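Shoes, robots and a very long drive: the Plemgate open day

Posted Jul 8, 2024 by Kobina Opoku

I'd been meaning to get along to the Plemgate open day for years, and this time I finally put my name down before the 500 spots went.
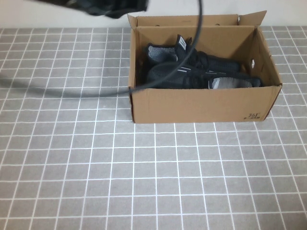 So, the drive. It's 104 kilometres from our place and I left late, which meant I missed the welcome talk and most of the free coffee. By the time I'd found parking, the first group had already gone through, so I tagged along with the second lot – 12 of us, including a couple of uni students who asked much better questions than I did.

The bit I'd come for was the handling demo. I spent a good chunk of my twenties packing online orders in a warehouse, and shoes were the job everyone wanted because the boxes stack so nicely. Turns out a robot might not feel the same way! The engineer running it, a very patient woman from Zustow, talked us through why a pair of black sneakers in a cardboard shoebox is such a fiddly thing to work with. Mesh uppers squash when you grip them, laces go wherever they like, and the lid of the box has its own ideas. Black on black doesn't help either, as it's harder for a vision system to tell where one shoe stops and the other starts.

One of the students asked about the cable and she laughed and said cable routing takes up more of her week than the clever stuff does. I liked her a lot.

I stayed for 3 sessions in the end and could have happily stayed for more (my feet disagreed). The Hondow stand next door was all conveyor belts, which was fine, but I kept wandering back to the shoes. I'm in the market for new runners too, so I may have been a bit distracted by the 361° box.

If you're thinking of going, they're running another one in August. Book early, bring a jumper because the hall is freezing, and skip the sausage rolls. The lamington was good though – I had two.

Contact Kobina | © 2024 Kobina Opoku | Back to top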